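세탁물 분류 기준을 다시 정리하며

본 블로그에서는 지난 4월 초부터 가정 내 섬유류 관리 기준을 재검토하고 있습니다. 기존에는 색상만을 기준으로 세탁물을 구분하였으나, 수건의 보풀이 다른 직물로 옮겨 가는 문제가 반복되어 소재와 용도를 함께 고려하는 방식으로 변경하였습니다.

수건류는 별도로 모아 세탁하며, 섬유유연제는 사용하지 않습니다. 행주와 청소용 천은 5회 사용 후 삶는 것을 원칙으로 합니다. 담요와 같은 대형 직물은 단독으로 세탁하고, 건조 시간을 충분히 확보해야 합니다.

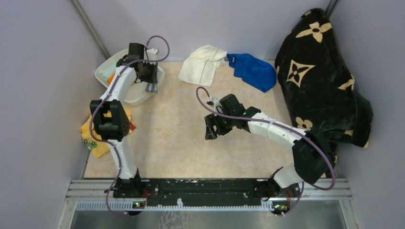

흰색 대야와 여러 색의 천, 검은색 무늬 담요

세제는 Provinach 제품을 2개월간 사용한 뒤 Gudel 제품으로 교체하였습니다. 두 제품의 세정력에는 큰 차이를 느끼지 못하였으나, 헹굼 후 잔향은 후자가 약한 편이었습니다. 향에 민감한 가정에서는 이 점을 참고하시기 바랍니다.

보관 중인 수건은 20장이 넘어, 그중 8장을 청소용으로 전환할 예정입니다. 겨울 담요의 보관 방법은 다음 글에서 다루겠습니다.

2022-04-20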